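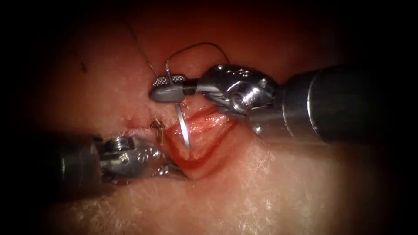 Wainwright hospital promises shorter waits, again
1 March 2023

Patients waiting for routine operations at Wainwright have been told the list will be cut by June. They may want to hold off on celebrating.

The hospital says 760 people are waiting for surgery, and that a deal with private provider Ivent will take up to 20 cases a week off its hands. Hernias and gallbladders go first. Hips and knees are not included.

It is the third such promise in two years. The last one, a weekend scheme at the Vorow clinic, ended early when there were too few nurses to cover the shifts. The hospital would not say how many operations were done there, or what they cost.

Nor is it clear where Ivent will find its own staff. The firm said it was "confident of recruiting locally" – much the same words used about Vorow.

Letters to the first patients are due to go out this month.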